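Lolteo Teleoperation Kit, evaluation unit – pre-acceptance safety checklist with comments
Issued by Clekidmont, Equipment Review
Inspection date: 2026-09-09
Supplier: Clamorari
Status: conditional pass, 2 items open

Scope

The checklist covers the Lolteo kit as delivered for review: two arms, head camera unit, control box, operator station and cabling. Software features are covered in a separate report. Items are marked OK, OK with comment, OPEN or N/A. An OPEN item must be closed by the supplier or by the site before the kit is run without a second person present.

Section A – Power and stop functions

A1. Main switch accessible from operator position. OK.
A2. Stop button on operator station cuts drive power to both arms. OK. Tested five times from rest and five times in slow motion.
A3. Stop button on control box. OK with comment. The button works but sits on the rear face. Clamorari should move it to the front or supply a remote button.
A4. Restart requires a deliberate reset. OK.
A5. Behavior on loss of mains. OK with comment. The arms sink slowly when power is removed. The manual says so on the last page; it should say so in the setup section.
A6. Rating plate legible and matches the manual. OK.

Section B – Arms and grippers

B1. Mounting bolts marked after torque check. OK.
B2. Pinch points at elbow and wrist labeled. OPEN. Labels are present on the left arm only.
B3. Grip force limit set to 80 percent of maximum or lower for site trials. OK.
B4. Finger pads secure, no tears. OK.
B5. Joint covers in place. OK.
B6. Maximum reach marked at the site. OK with comment. Marked with tape for the trial. A permanent line is needed if the kit is bought.

Section C – Cables and floor area

C1. Cables are to be routed so that no loop crosses the working area or the operator's path. Slack is to be gathered and tied at the furniture end. Thin and light-colored cables count the same as power cables.
C2. Plugs not in use are to be capped and kept off the floor.
C3. Paper targets and test sheets are to lie flat with no raised corner, and are to be picked up when the task ends.
C4. Knee spaces under desks and similar recesses are to be treated as part of the hazard area if an arm can reach them.

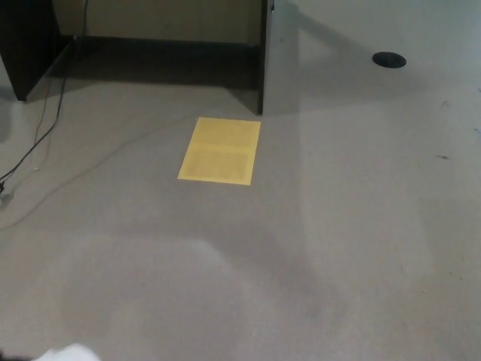 Higuchi: I would split C1 in two. A black cable against a pale surface gets noticed and moved, but a gray one on gray does not, and the checklist gives the inspector a single box for both. I would also ask Clamorari for a colored sleeve on every lead that leaves the control box. We asked for that in February and were told it was under review.

The comment is accepted. C1 will become C1a (routing) and C1b (contrast with the surface) in the next issue. The request for colored sleeves is carried forward as a supplier action. It does not hold up acceptance.

C5. Trip check of the full path from door to operator station. OK.
C6. Strain relief at control box. OK with comment. The clamp holds the power lead well but is too large for the camera lead, which can be pulled through by hand. A smaller insert is available from the supplier.
C7. Bend radius of arm harness. OK through the full range of wrist rotation.

Section D – Head camera unit

D1. Bracket tight, no play when tapped. OK.
D2. View reaches the near edge of the working area. OK.
D3. Low-contrast items can be told apart on the operator display. OPEN. Large shapes are clear. Small print is not readable at normal working distance, and light gray items on a light gray ground are easy to miss. The site may not rely on the display alone for the C1 check; the inspector has to walk the area.
D4. Delay between motion and display. OK. Noticeable but steady.

Section E – Service and documents

E1. Spare fuses supplied. OK.
E2. Service interval stated. OK. First service is due at 400 hours of drive time, read from the counter on the control box.
E3. Service contact reached by phone during working hours. OK.
E4. Declaration and risk assessment supplied. OK with comment. The risk assessment is for a fixed bench and does not mention work at floor level. A revised copy has been requested.

Open items

B2 – supplier to send right-arm labels.
D3 – supplier to state minimum contrast and print size for the camera unit; site to keep the walk-around check in force until then.

Re-inspection covers B2, D3 and C6 only, unless the kit is moved to another room, in which case Section C is repeated in full.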